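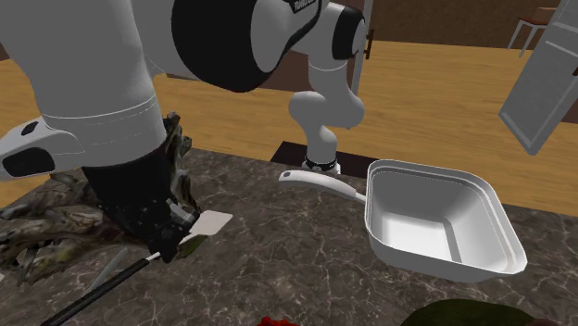

Brincombe is a catering kitchen that makes 2,000 lunches on a normal working day, and in October it put a robot arm on the salad and warm vegetable line. Our group spent the fall term finding out what this did to the people who were already standing there. We worked partly on site and partly in a simulated kitchen, where we could replay the arm's tasks without getting in the way of anyone's lunch. The simulated kitchen is much nicer than the real one. It has veined dark marble, a wood floor and a chair, and in seven weeks of visits we never once saw a chair at Brincombe. The arm holds its spatula over a heap of greens with a square pan waiting farther along the counter, and that part is close enough to the real job to be useful: tool in the gripper, food on one side, pan on the other, and a person somewhere nearby deciding what happens next.

Our project asked who that person is, and whether they like it.

Group members: Etornam Laryea, Zubaida Yousafzai, Kalevi Mäkelä
Course: Work and Technology, final project
Submitted: 18 Mar 2022

1. Background

The arm was supplied and installed by Kondora. The scheduling software that tells it what to do is called Telleo and was already in use for ordering and staff rosters. Management's stated goal was to take over "repetitive turning and transfer," meaning the part of the job where you stand at a counter and move vegetables from where they are to where they should be. Two stations out of seven were changed. No jobs were cut, a fact we were told in our first meeting before we had asked a question.

Before October, a station had two people. One prepped and one cooked and plated, and they swapped at the break. After October, the two changed stations had one person and the arm. The people moved off those stations went to packing, which is in a colder room.

2. What we did

We interviewed seven kitchen workers and two shift leads. We also sat in on shifts, standing where we were told to stand. Kalevi went through the Telleo stop log, which records every time the arm pauses and waits for a human to press a button. For the period we studied it contained 2,166 stops. He read all of them and would like this noted.

Zubaida built the simulated tasks: turning greens, lifting a portion, moving it to a pan. We used them mainly as something to talk over. It is hard to ask a person "what do you do when it goes wrong?" in a break room and get more than a shrug. If you show them an arm with a spatula over a pile of leaves and ask what they would do now, they start talking right away. Usually they begin with what is wrong with the pile.

3. Findings

3.1 The work moved over a few feet

The most common answer to "what has the arm taken over?" was some version of "the easy bit." Turning and transfer used to be the part of the shift when you could let your mind wander. What is left is washing, trimming, sorting out bad leaves, laying everything where the arm expects it, changing the tool, wiping down, and dealing with stops. One worker said she used to cook and now she sets the table for a machine.

She was not especially angry about it. Her wrists hurt less. Four of the seven people we interviewed mentioned wrists or shoulders without being asked, and all four said things had improved. We had come prepared to write a gloomier report, and this slowed us down.

3.2 Stops

The log gives each stop a reason code. The largest group by far is "object not as expected," which covers a pan turned the wrong way, greens piled too high, greens piled too low, and on one occasion a sandwich. The worker clears the problem and presses Resume. Most stops are short. The trouble is that they come at no particular time, so the person at the station can't leave it, and also can't really settle into anything else.

Shift lead Amparo Ñahui described it as minding a toddler who is very good at one thing. She has started keeping small jobs at the changed stations, such as labels and lids, so people have something to do with their hands between stops. This is not in the Telleo plan. Telleo lists that time as "supervision."

3.3 Who knows what a good pan looks like

Greens cook down. Everyone on the line knows this and adjusts for it by eye, and for tougher leaves they adjust differently. The arm follows a set portion and a set number of turns. In the first weeks the settings were changed by Kondora's technician, who came on visits and had to be told by the cooks what was wrong. Later the shift leads got access to the settings. The cooks still do not have it.

Mi-kyung Yeom has worked the warm line longer than anyone else we spoke to. She keeps a handwritten sheet taped inside a cupboard door, with portions and turns for each kind of leaf. The shift leads copy from it into the system. We asked whether anybody had talked to her about pay for this. She laughed for long enough that we moved on to the next question.

3.4 Talk

With two people at a station there was conversation. With one there is a radio. Several workers brought this up late in the interview, after we had put the pens down, and two of them said it was the main reason they had asked to move to packing, cold room included. Management had expected that nobody would want packing. There is now a waiting list.

4. A short comparison

Part of the way through, we visited Ríos, a smaller kitchen that has an arm from the same supplier. There the cooks change the settings themselves, and two people share one arm and a regular station side by side. They complained about the arm at least as much as the Brincombe workers did, and in more detail. But they called it "ours," and they swapped places every hour. We saw Ríos only once, so we do not want to lean on it too hard.

5. Limits

Our interviews were set up through management, and one took place with a manager eating soup at the next table. The stop log shows when the arm waited and says nothing about what the person was doing before that. The simulation is tidy in ways a kitchen is not, with no steam, no noise and no one squeezing past with a tray. Etornam also points out that we are three students with very little kitchen experience between us, and that the workers noticed.

6. Suggestions

We were asked by Brincombe to include some, so these are ours.

Give the line cooks access to the portion and turn settings. They are already writing them.

Roster people in pairs across one changed and one unchanged station, and let them swap.

Change the "supervision" label in Telleo to the work being done, or add a line for it, so that the labels and lids show up somewhere.

Pay Mi-kyung Yeom for the sheet.

Management has replied to the first two and says it is looking at the third. The stop log itself stays with Brincombe. Interview questions and the reason codes are in the appendix, including the code for the sandwich.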